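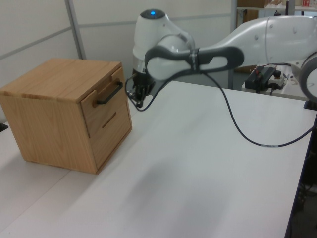
Subject: Re: [smallcabinets] Bar handle or finger slot on a two-drawer box?
Date: August 7, 2022

> I'm putting together a little two-drawer cabinet for the sewing table and
> can't settle on the fronts. The kit from Dasano comes with cutouts for
> handles, but I could order plain fronts and just rout a slot instead.
> Has anyone lived with both? Hands here are not as strong as they used to
> be, and the bottom drawer will have the heavy stuff in it (shears,
> weights, tins of pins). Also wondering whether the handles catch on
> things.

I've lived with both, on the same cabinet. It's a light oak-colored box, close to a cube, with two drawers one over the other. The top drawer has a black metal bar handle that curves out from the front, held by a rounded post at each end. The bottom drawer has a horizontal slot cut into the face and nothing sticking out.

For sore hands I'd go with the bar. You can hook two fingers behind it and lean back, or put your whole hand around it if the drawer is full. The slot asks you to curl your fingertips and pull with them, and with a loaded drawer that gets old by the end of an evening. If you do put a slot in the bottom drawer, move the shears and weights up to the top one and keep fabric scraps or patterns below. A small box with a heavy top drawer can tip when you pull it all the way out, so put a strip of rubber shelf liner under the cabinet and don't open it past halfway.

On catching – yes, the bar does. Sleeves mostly, and once the strap of a tote bag, which moved the whole cabinet 7 inches before I noticed. If yours will sit near the edge of the table where people walk by, turn it so the drawers face along the table and not out into the room.

Some notes if you rout your own:

- Make the slot wide enough for three fingers. Mine takes two and a half.
- Round over the inside top edge, where your fingers pull. Sand it to 220 before any finish goes on.
- Dust gets in. An old toothbrush takes care of it.
- Drill for the handle from the front with a scrap block clamped behind, or the back side will splinter.

I bought the handle at Engebretsen in Modville, and they let you try the bars on a sample board first, so bring whoever will be using the drawer. The Stesorgate store has a bigger selection, but everything is sealed in bags.

One thing I'd check before ordering plain fronts is whether Dasano will swap them at no charge. When I asked in March they wanted the cutout fronts back unopened.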